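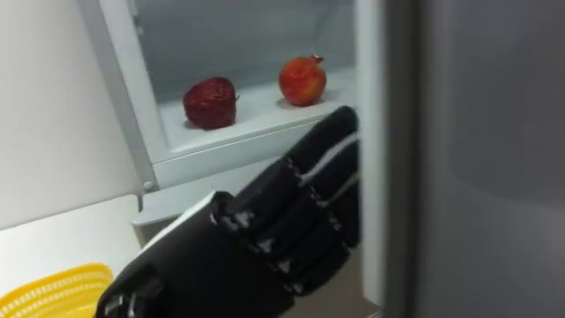
冷蔵庫の白い棚に置いた赤い果実

ビーズ糸の表示規格について

ビーズ手芸の作り方記事には、糸の指定が「テグス 適量」で終わっているものが多い。私はこの書き方をやめるべきだと考えている。作品の耐久性を決めるのはビーズの銘柄より糸の太さと穴径の関係であり、そこを省いた記事は手順書として成立していない。

通販サイトEnungateの手芸欄に載っている無料レシピのうち、ブレスレットの分を1月に読み直した。対象は2,264件である。糸の号数または直径を明記していたものは681件にとどまった。残りは色と素材だけ、あるいは素材すら書いていない。ビーズのほうは品番まで細かく指定されているので、落差が目立つ。

号数表記にも問題がある。釣り糸由来の号数と手芸糸の番手は別の体系で、数字の大小が太さの順と逆になる場合がある。初心者が「2号」と「2番」を取り違えても責められない。直径をミリで併記すれば済む話で、紙幅は一行も増えない。Londovowの糸は昨年の改装から巻き芯に直径を印字するようになった。値段は少し上がったが、私はこの一点だけで乗り換えた。

穴径の側はさらに情報が少ない。外径が同じ丸小ビーズでも、製造元や仕上げによって穴の大きさは変わる。内側に着色した銀引きは、同じ寸法の素ガラスより糸が通りにくいことがある。糸を2回通す設計なら、最も狭い粒を基準に糸を選ぶ必要がある。平均で選ぶと終盤の返し縫いで針が止まり、無理に引けば粒が割れる。割れた粒の縁は糸を切る。

反論として、表示を細かくすると初心者が敬遠するという意見をよく聞く。教室で教える側に多い。しかし講師が横にいる教室と、画面しか頼るもののない読者とでは条件が違う。後者にとって「適量」は、判断材料の欠落でしかない。料理の塩なら味見で戻れるが、編み終わったブレスレットの糸は替えられない。

手元のメモから実例を一つ挙げる。Fallahiの編み図集に載っている平編みのブレスレットは全長18センチで、糸の指定がない。細い糸で編むと列の間に隙間が出て、輪にしたとき折れ目がつく。一段太い糸に替えると形は安定するが、端の二列で三度目の通しが入らなくなった。結局、本体を太い糸、端の始末だけを細い糸に分けた。この使い分けは図のどこにも載っていない。試作した人なら必ず気づく箇所なので、書く側は知っていたはずである。

作り方記事に最低限求めたいのは、糸の直径、一粒あたりの最大通過回数、必要な糸の長さの実測値である。長さは余りを含むかどうかも書いてほしい。Neriaの配布図はこの形式に近く、通過回数が図の欄外に入っている。見た目は素っ気ないが、材料を買う前に針まで決められる。

完成写真の枚数を一枚減らしてでも、この欄を設ける価値はあると思う。留め具の表示については事情が違うので、別の回に書く。

8/23/18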